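Mathebula Residence Hall
Shoe Shelves and Indoor Footwear: Frequently Asked Questions

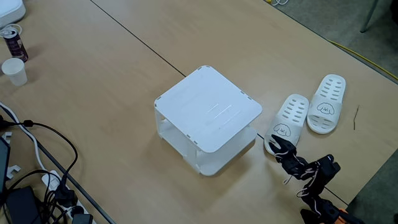
Two-tier shelf unit with a pair of indoor slippers.

Why are residents asked to use a shoe shelf?
Footwear left on the floor of a room or corridor is a tripping hazard and slows cleaning. Each room is therefore issued one two-tier shelf at check-in.

Where should the shelf be placed?
The shelf belongs inside the room, beside the door. It may not stand in the corridor or block the door at any time. Residents of accessible rooms may ask the Housing Office to approve another location.

What may be kept on it?
The lower level is intended for indoor slippers and light shoes. The top may hold small personal items. Wet boots should be left on the mats at the Pemer Street entrance until dry.

Does the shelf come assembled?
Shelves are delivered flat at the start of the January term. The side supports fit into the slots in the panels. Press each corner down firmly and check that the unit stands level before use. Residents who would like help may go to Room 448 between 2 p.m. and 6 p.m.

Are slippers provided?
No. Residents supply their own. Any clean pair with a non-marking sole is acceptable, and patterns and cartoon designs are permitted. Outdoor shoes may not be worn in the Gradetti Lounge or the prayer room.

How should slippers and shelves be cleaned?
Wipe the shelf with a damp cloth and mild soap. Do not use bleach or scouring pads. Plastic slippers may be rinsed in the utility sink, but not in the kitchen sinks.

May I bring my own shelf?
Yes, provided that it is no wider than the one issued. The issued shelf must remain in the room and will be checked at move-out.

What happens if a shelf is damaged or missing?
Report damage to the Housing Office as soon as it is noticed. Over 100 replacement panels are held in storage, and ordinary wear is not charged. A missing shelf is billed to the resident's account at cost.

Whom should I contact with other questions?
Please write to Khanyisile Oosthuizen, Residence Services, or leave a note at the front desk with your name and room number.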